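Collecting gripper demos with a whole crew: how we run a session

I've been helping run demo collection at Findgate since March, and people keep asking me how to get a batch of usable examples without losing a whole day. So I'm writing down how I do it now (after plenty of bad batches!).

First, pick one task and write it on a card. "Put the lid on the basket" is fine. "Tidy the table" is way too loose, and you'll get six people doing six different things.

Next, set up your marker before anyone picks up a gripper. Stand it upright where every station can see it, then don't touch it again. We bumped ours halfway through a run once and I had to throw out 100 episodes, which still hurts.
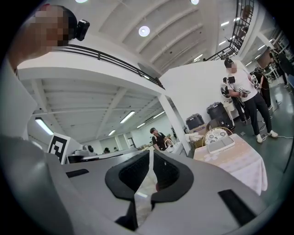 Then do the sync check. Everybody holds the gripper in front of them, opens and closes the fingers twice, and waits for the beep. If you skip this you'll be lining up timestamps by hand all evening, and believe me, that's no fun.

Now record. Keep each episode short, start from a slightly different spot every time, and move at the speed you'd want the robot to move. New folks always rush! Esther Mutiso, who trains our new people, has them do ten throwaway runs first, and I've stolen that idea.

Leave your fumbles in if you recovered from them. A dropped lid that gets picked up again is great training data. A dropped lid where you swear and walk off, delete that one.

Last, check before you pack up. Our goal for the Stosetti set was 700 episodes, and after filtering we kept 504. I plan on 1000 raw ones for a set that size now, and I copy everything to a second drive before I go get dinner.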